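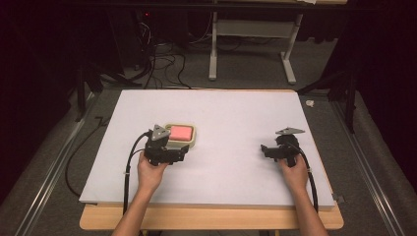 Two grippers at the ready, with the tray between them.

Viseck Paired Hand Grippers – Club Set
Made by Setiawan for school robotics clubs and student teams

Item: VK-134
Age: 11 and up
Availability: In stock, ships in 10 days

We love this set. It puts a robot's hands into a student's hands, and it gets a whole club talking about grip, reach and timing on the very first afternoon. Students hold one gripper in each hand and do a small task with them: pick up a sponge, set it back in its tray, pass it from left to right. It sounds easy until you try it with two jaws where your fingers used to be!

The Club Set grew out of the Pimau student project, where teams record themselves doing tabletop jobs and then use the recordings to teach a robot arm the same moves. You don't need an arm to get started. Plenty of clubs spend their whole first term on the hand grippers alone, working out which jobs are hard and why, and trying them again with the tray turned sideways.

What's in the box
Two hand grippers, left and right, with top plates fitted
Two black cables
Spare gripping pads, one pair
Hex key and a bag of pad screws
Task booklet with 63 tabletop jobs, sorted by difficulty

You'll need to supply
A sturdy table
A plain board or other light, flat surface to work on
Small household items – sponges, trays, cups, blocks
A computer for recording (see the Ninetti page for the software)

About the fingers
Each gripper closes with two thick fingers, and the inner faces have rough pads that hold on to soft things as well as hard ones. The fingers come off with the hex key, so a team that wants to design its own can bolt them straight on. We've seen hooks, scoops and one very odd pair shaped like spoons (they were great with dry rice). Finger drawings are free to download.
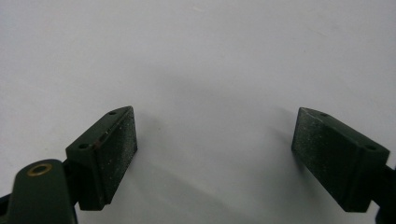
Gripper fingers wide open, showing the textured pads.

Looking after the pads
Brush the pads with a dry toothbrush after each session. Skip the alcohol wipes, which soften the glue. Pads can be swapped when the surface goes smooth, and a busy club will probably want a fresh pair each school year. Scuffs on the finger blocks don't affect the grip.

Using it in a competition
The set is allowed in the Ninetti Tabletop Challenge, junior and open classes. Teams must use the standard pads in the junior class. In the open class, any finger design goes as long as it fits the original screw holes.

Good to know
Run the cables back past the wrists before you start, and leave enough slack for a full reach across the board. Left-handed students can use the set as it comes. Two students can also share a set, one gripper each – it's harder than working alone, and usually a lot louder.

Goes well with
Viseck spare pads, pack of 10
Viseck blank finger kit
Pimau task booklet, second edition

Clubs ordering for more than one team can ask for the class price on the order form.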